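Werkstoffkunde Holz, Skript Teil 2: Die Tischplatte und was man ihr ansieht

Wer beim Wort Tischplatte sofort an Kaffeeringe denkt, ist in diesem Kurs richtig. Wir beginnen mit der Maserung, denn die liegt offen da und wird trotzdem selten gelesen.

Helle Hölzer gelten als langweilig. Das sagen meist Leute, die ihren Tisch unter Papier aufbewahren. Im flachen Streiflicht kommt auch bei blassen Platten allerhand zum Vorschein.

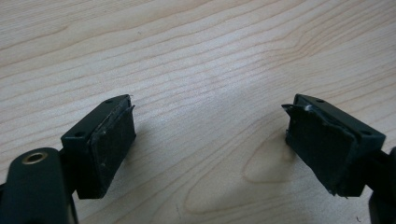
Fladerung (in englischen Katalogen «cathedral», man gönnt sich ja sonst nichts) entsteht beim Tangentialschnitt: Das Sägeblatt schneidet die Jahrringe flach an, und sie erscheinen als ineinanderliegende Bögen oder Ovale. Beim Radialschnitt gibt es schlichte Streifen. Dazwischen liegt der Halbriftschnitt, den in der Klausur erfahrungsgemäß alle vergessen.

Merken:
Flader: lebhaft, arbeitet stärker in der Breite
Rift: ruhig, formstabiler, teurer
Furnier: kann beides vortäuschen, siehe Kante

Zum Arbeitsplatz. Eine Platte wird nach dem beurteilt, was man auf ihr tut. Wer mit beiden Händen vor einem Aufbau arbeitet, braucht vorn Auflage für die Unterarme und hinten Platz für das Werkstück. Matte Oberflächen blenden weniger, zeigen dafür jeden Fettfinger.

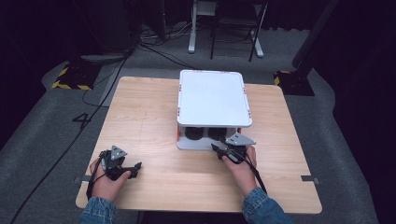
Rechenaufgabe bis zur nächsten Sitzung: Ein Brett aus Fichte ist bei der Lieferung 1.280 mm lang und 86 mm breit. Wie verändert sich die Breite, wenn die Holzfeuchte um 2 Prozentpunkte sinkt? Schwindmaße stehen in der Tabelle im Anhang. Wer die Länge mitrechnet, darf das gern tun und wird sich über das Ergebnis wundern.

Abgabe handschriftlich bei Ihorʼs Nachfolger im Fach, also weiterhin bei Ihor Tymoshchuk. Muster der Reihe Stestby liegen im Regal neben der Tür und kommen bitte dorthin zurück.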